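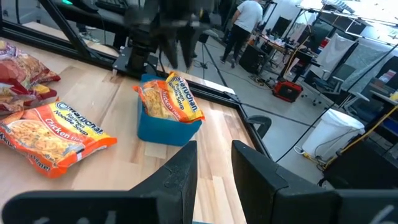
Mar 4, 2020

Equipment planning, second pass. Kaj wants a list he can defend by Friday, so most of today went into prices and lead times. Notes are in the order I did them.

1. Grippers

Current fingers are fine for boxes and bad for soft packets. The ramen packet into the small teal bin is still the reference task for the purchase: flat packet on wood, rigid bin with rounded corners, not much margin on the long side. If a finger set can do that one without crushing the contents it will do the snack bags too, or at least the stiffer ones.

Three options on the table:

a) Keep the plain black fingers, add adhesive pads. Cheapest by far. Pads wear and have to be replaced on both sides at once or the grip centers wrong. Yaa kept a log of the last batch and got 62 hours before the edge began to lift. I would budget a pack per station per month and stop arguing about it.

b) Mivelora compliant fingers. Quote came in this morning. Good on thin film, slower to close. They need a different mounting plate, which the quote does not include. Asked for a revised one with the plate as a line item.

c) Make our own. Deming has a drawing with a thinner tip on one side so it can get under a packet lying flat. He thinks two days of his time for the first pair and half a day for each pair after. I don't believe the half day.

Leaning (a) now for all stations, (b) for one station as a trial, (c) only if the trial fails. Kaj will ask why not (b) everywhere. Answer: cycle time, and the plate.

2. Second arm

Arkuvia will hold the January price until the end of the month. After that it goes up, they would not say by how much. Lead time 77 days from PO, and they count from receipt of the deposit, so our own accounts department can add two weeks to that without anybody noticing. If we want it running in June the deposit has to leave this month.

Things the Arkuvia quote leaves out, from reading it twice:
- controller cable longer than the standard one
- pedestal or adapter for our rail
- E-stop, second station
- freight from the port
- any training (we don't need it, but Kiều may want it for the new people)

Added all but the last to the sheet as separate lines. The cable alone is more than I expected. Ask whether a third-party cable voids the warranty before buying one.

Also asked Jotuvo for a price on a refurbished unit, same payload class. They answered within the hour, which made me look at it harder. Hours on the unit not stated. Joint 4 replaced, no paperwork for it. Not rejecting it yet but I want the service record.

3. Frames and tables

The black rail frame with the wood top has held up better than it should have. Checked the top on the first station with a straightedge, low spot toward the middle, under a millimeter. Does not matter for pick and place, would matter if we ever do calibration off the tabletop. We should not do calibration off the tabletop.

For the new station I priced extrusion from Fröhlich against cutting down our own leftover stock. Fröhlich comes cut, deburred and tapped. Ours is free but somebody has to do it, and the leftover lengths are short enough that the far rail would need a splice. Going with Fröhlich. Same profile as existing so the clamps and brackets carry over.

Tops: same wood again. Ayuba suggested a matte mat over it to cut glare from the window in the afternoon. Cheap, order one, try it on station 1 before buying for all.

4. Power and cable

Floor cable is the part of this plan I like least. Every station added so far has brought another run across the concrete, and the new one would cross the walkway to the benches. Two ways out:

- overhead drop from the tray, needs an electrician, price unknown
- low-profile floor channel, 46 dollars a section, can be done ourselves

Floor channel for now. Put a placeholder in the sheet for the overhead drop and labeled it as a placeholder, so it doesn't get read as a quote like last year.

Portable power stations: do not put any more on the list for fixed equipment. They are useful for demos and for moving a cart. Anything bolted to the floor gets wall power.

5. Consumables

Packets and bags for the handling tests. These have been going on personal cards and reimbursed late. Kiều asked for a proper line. Packets go soft after enough grasps (noodles break up, weight moves to one end) and then the results aren't comparable with a fresh one. Set a replacement rule: new packet at the start of each day, old ones marked with a pen and used only for setup. Chicken flavor throughout so the wrapper stays the same for the vision side. Bags can be mixed.

Bins: want ten more of one type. The current ones came from different stores and the rim heights differ, which shows up in the drop results. Pick one, write the part number down, buy spares.

6. Totals

Without the second arm we are under by roughly 2000 dollars, which covers the mat, floor channel, bins and the trial finger set with a bit left. With the arm we are over in any version that includes freight. Possible splits:

- arm this fiscal year, frame next: arm sits in its crate, warranty clock runs
- frame this year, arm next: lose the Arkuvia price, but the station is ready when it lands
- both this year, drop the (b) trial and the overhead placeholder: closest to fitting, still short

I prefer the second. Deming prefers the third and would take the shortfall out of travel. Kaj's call.

Open items
- Mivelora: revised quote with plate
- Jotuvo: service record, hours, joint 4
- Arkuvia: cable and warranty question, confirm deposit percentage
- Fröhlich: check that the price holds for a single frame, quote was written for two
- Ayuba: mat size, measure inside the rails
- Yaa: pad log, copy to shared drive
- me: redo tab 3 of the sheet, freight is in there twice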